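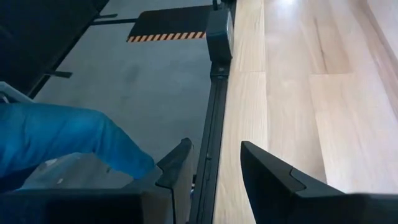

明るい色の木の天板と黒いレール

カテゴリ:マンガ・アニメ > インタビュー
最終更新:9月

マンガの翻訳者に話を聞くのは久しぶりで、前の晩からそわそわしてしまい、持っている既刊をぜんぶ机に積んで読み返していたら朝の4時になっていました。お相手は、長編ファンタジー『Lelilden(レリルデン)』のドイツ語版を手がけるマライケ・ティーレさん(Mareike Thiele)。全17巻の大作を、第1巻からずっとひとりで訳してこられた方です。

画面の向こうのティーレさんは、こちらが挨拶を終えるより先に「すみません、お茶を淹れてきてもいいですか」と席を立ち、大きなポットを抱えて戻ってきました。話が長くなるのをわかっていらしたのだと思います(そして本当に長くなりました)。

最初に伺ったのは、作品との出会いのことでした。

「大学のころ、ツィルンハム(Zirnham)という町に下宿していたんです。駅の裏に古本屋があって、日本語の棚がほんの少しだけ。そこに『Lelilden』の5巻だけがありました。途中の巻ですから、誰が誰の妹なのかもさっぱりわからない。それなのに、灯台守のおばあさんが手紙を燃やす場面で泣いてしまって。辞書を引き引き、あの1冊を読み終えるのにひと冬かかりましたね」

灯台守の場面! 私もあそこは何度読んでも駄目です、と言うと、ティーレさんは手を叩いて喜んでくださって、そこからしばらくはお互いの好きなコマの話ばかりになり、取材としてはまるで進みませんでした。

話を戻しましょう。日本語のマンガを訳すとき、やはりいちばん悩むのは擬音だそうです。『Lelilden』は静かな場面の多い作品ですが、そのぶん「しん」「ふっ」「こつ」といった短い音がよく効いています。

「ドイツ語にも擬音はあるんですよ。ただ、どれも少し元気がよすぎる。『しん』をそのまま音として置くと、静けさが騒がしくなってしまうんです。1巻のときは毎回ちがう訳を試して、編集さんに叱られました。読者が覚えられないって。それからは自分用の表をつくって、同じ音にはなるべく同じ訳を当てています。いま1127項目。並べ替えるのが夜の楽しみになってしまって、家族には呆れられています」

その編集さんというのが、出版元オレント(Olent)のマチェイ・ゼマンさん(Matěj Zeman)。この日は途中から通話に加わってくださいました。ティーレさんとは、校正の赤字だけで喧嘩も仲直りもする間柄なのだとか。

「彼女の原稿は、締切の前日の夜に届きます。必ずです」とゼマンさん。「そのかわり、直すところが少ない。少ないところに限って、こちらの直しを受け入れてくれない」

「だって、あれは『きみ』でなくちゃいけないんですもの」

ふたりが今もまだ決着をつけていないのは、主人公の少年が幼なじみに呼びかける二人称です。日本語では「おまえ」「きみ」「あんた」と巻を追って揺れていくのに、ドイツ語ではどれもduになってしまう。ティーレさんは、呼び方が変わる巻ごとに語尾や相づちの癖を少しずつ変えて、その距離を出そうとしたそうです。ゼマンさんは「気づく読者は多くないでしょう」と言いながら、9巻の再版では自分から注を足そうと提案したといいますから、いいコンビだなと思わずにはいられません。
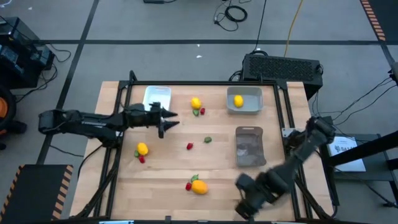
木の作業台。野菜や果物の小さなおもちゃ、白い容器など

アニメ版の話にもなりました。じつはティーレさん、アニメはまだ最後まで観ていないのだそうです。

「途中で止めています。声がついてしまうと、訳すときにその声が喋りだすんですよ。それは幸せなことなんですけれど、私の頭の中にいたおばあさんは、もう少し低い声だったので。最終巻の校了が済んだら、部屋を暗くして続けて観るつもりです。お菓子も、もう決めてあります」

私はアニメから入った人間なので、これには少し驚きました。灯台のおばあさんといえば、私にはもうあの声でしか聞こえません。原作を先に読んだ方とはこうも違うのかと、うらやましいような、あの声を早く聴いてほしいような気持ちです。ゼマンさんのほうは放送のたびに観ていたそうで、「13話の船の場面は、原作よりコマの間が長い」とかなり熱心に語ってくださったのですが、途中でティーレさんが耳をふさいでしまったので、この話はお開きに。

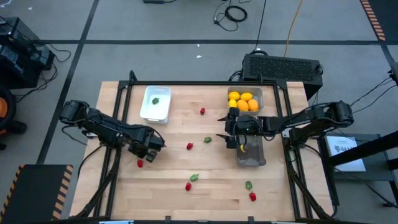 装丁のことも書いておきたいと思います。ドイツ語版は、背表紙を並べると一枚の海岸線になるつくりで、描き起こしの下絵をもとに、デザイン事務所のバルトシュ(Bartoš)が色を組み直しました。巻が進むにつれて夜明けに近づいていくという趣向で、うちの本棚ではまだ空が紺色のままです。

「最初の案では、もっと早く明るくなるはずだったんです」とゼマンさん。「でもマライケが、この話はそんなに早く朝にならない、と言って。印刷所には最大で19色の見本を出してもらいました。紺ばかりを」

「紺にもいろいろあるでしょう。8巻の紺は、あれは雨のあとの紺です」

最後に、これから読む人に何か、とお願いすると、ティーレさんはずいぶん長いこと考えてから、こう話してくれました。

「1巻はゆっくりです。船もなかなか出ません。でも、台所の場面をどうか飛ばさないで読んでください。お母さんが鍋のふたを置く音を、私、3週間考えたんです。気に入らなかったら、手紙をください。次の版で直せるかもしれませんから」

横でゼマンさんが「直しません」と小さく言うのが聞こえました。通話を切ったあと、私はさっそく1巻の台所の場面を開き、日本語版とドイツ語版を並べて、鍋のふたのコマを探しました。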